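Budgeting for a robot cell to pull drives from desktop towers: what goes on the list besides the arm?

Posted by Lutfa Hettiarachchi in Automation > Small Shops

We refurbish and part out office desktops. Most are mid-size towers that come in by the pallet when a company turns over its machines. Volume is 200 towers a month, with a peak in October. One technician spends most of his shift opening cases and pulling drives and memory, and I have been asked to put together a capital request for a small cell that would do the drive removal and, later on, drive insertion for the units we resell.

I have a quote from Adance for one arm and a parallel gripper. The number is lower than I expected, and that makes me think something is missing from it. The integrator, Ukwood, has not quoted yet. My questions:

What do people forget when they write this kind of budget?
Is one arm enough, or should I ask for two from the start?
Should I plan for the machine to open the case, or leave that with the technician?

Floor space is limited to one bench and whatever fits in front of it. We have standard 120 V outlets and no compressed air.

Wichai Kaewkla

One arm is fine. Get the longest reach you can afford. You don't need air if the gripper is electric, so check the quote for that. Also ask whether the controller is included, some vendors list it separately.

Zahira Ngui

I would disagree on the single arm, and on reach. Long reach costs you stiffness and payload, and a desktop case is a small volume. What you need is the ability to come in over the side of the case at an angle, and that is a question of where the base is mounted.

Work out your cycle time before you talk to anyone. At 200 a month you are at ten towers per working day, give or take holidays. A slow machine can do that. Do not pay for speed.

Leave case opening with the technician for the first phase. Every manufacturer has its own latch, and on older units half of them stick. Write it into the request as a later phase with its own money. If you bundle it, Ukwood will have to price the risk and the whole request will look bad.

On your list I would also put a spare set of fingertips. We went through 3 sets in the first quarter from crashes into drive cages.

Vasanthi Matubbar

I planned a cell of this type and have been through the budget twice, so this is long.

The arm was 34 percent of what we spent. The remainder went to items that were either missing from our first request or carried at a token amount:

Work surface. Buy slotted aluminum and not a plain tabletop. You will move fixtures many times before you settle, and each move on a drilled plate is a machining job. Put it on its own frame, separate from the technician's bench.

Fixtures. Printed parts are adequate for holding panels and small boards. Budget for the printer time and for at least two revisions per tower model. We had Malik do the first batch and moved the rest in-house.

Fingers. Stock parallel fingers will hold a bare 3.5-inch drive. A drive in a plastic caddy is a different grip, as the caddy flexes. Have the fingers designed around the caddy you see most often and accept that the others go to manual.

Camera. If it mounts at the gripper, add the bracket, the cable and the clearance. Clearance is the expensive part. A camera that fits in open air may not fit between the drive cage and the power supply.

Cable management. Slack cable from the arm hanging across an open chassis will catch on something. So will the power leads inside the chassis, and those are different in every unit. Put in engineering hours for it — ours were under by half.

Tower variation. Sort your last three months of intake by model before you send anything to Ukwood. If two models cover most of it, quote on those two.

As to one arm or two: we started with one and added a second. If the funds are not there now, at least have the frame sized for two and the power run for two. The refit cost us more than the frame did.

Inserting a drive is harder than removing one. The bay has to be approached at the right angle with the caddy square to the rails, and loose data cables tend to lie in the way. Ask for insertion to be quoted as a separate line with its own acceptance test. Landeo's acceptance template has a usable format for this.

Two views of the work, for scale when you lay out your bench:

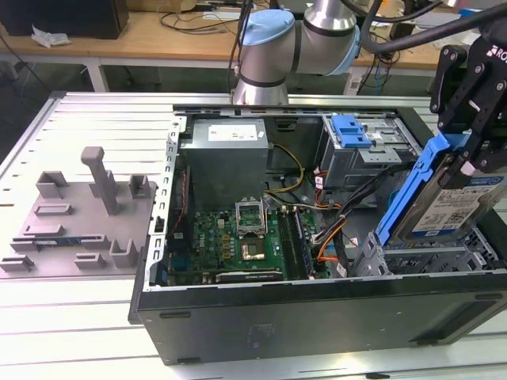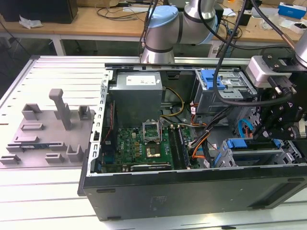 Vasanthi Matubbar
Process Engineer, Equipment Planning

Note how much of the bench depth a tower takes when it is on its side. Measure your largest case in that position, add the fixture tray next to it, and then add room for the arm to come over the edge. That total is your minimum table size. Our first drawing had the towers upright and was of no use.

If you have to cut something, cut the arm's payload class before the fixtures. A drive in its caddy weighs very little.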